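Washing black clothes without fading, what works?

kyei_46
Joined April
I've got a lot of black work clothes and they turn gray-brown after a couple of months. I wash cold, inside out, with Kolla liquid. Is there a detergent that really makes a difference, or do I need to dye everything again?

Fladitow
Dye is the last resort. What spin speed are you using? I dropped mine from 1000 to 800 and the seams stopped going pale. Also wash less. Pants can go several wears.

hokulent_fan
Disagree on the spin. Slower spin means wetter clothes, and then people put them in the dryer for longer. The dryer does the damage. Hang them up, out of the sun.

Before I put anything away I check it by the window. Bedroom light hides a lot.

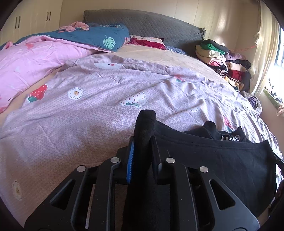 Reply #4
kyei_46
My dial says 1000 and I never touched it. I do use the dryer, on medium, so maybe both of you are right. What about vinegar?

Reply #5
Fladitow
I tried vinegar for a whole winter and saw no change. It can be hard on rubber seals too. Skip it.

Reply #6
hokulent_fan
Vinegar is fine in small amounts, my machine is old and the seal is still good. It won't bring color back though. For that I use a box of Hokulent dye in a bucket, 20 minutes, then rinse until clear. Cotton only. Polyester won't take it.

Reply #7
kyei_46
Most of mine is a cotton blend. I'll try 800 and the drying rack first and leave the dye for the worst shirt.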